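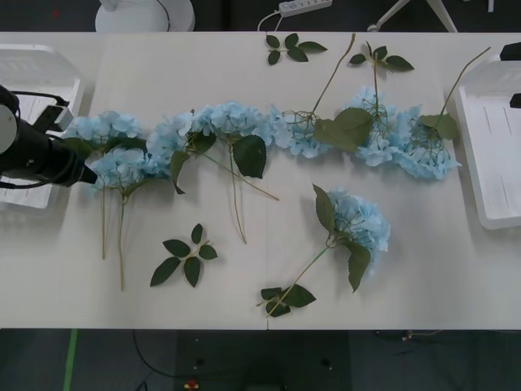
22 January 2023

Back on the hydrangeas today, the pale blue ones for the Multau centerpieces. I do like this blue – it's soft enough to sit next to almost anything, and the little ruffled edges on the florets look lovely once there are a few heads together. The long bare stretches of stem still bother me a bit, so I'd like to set the leaves higher and let the vase hide the rest.

Purificación Montes thinks we should trim the stems to 33 cm before anything goes in a tray. I'm inclined to agree, though I'd keep 2 at full length for the tall arrangement by the door, in case Lokinik changes their minds again (they may well!).

Leaves: the broad ones slide down if you hold the stem upside down, so please carry them heads up. A dab of glue under the collar ought to do it, and there's a fresh tube in the Stosen drawer.

Still to do: ask Lie about more of the same blue for February, and find the good wire cutters.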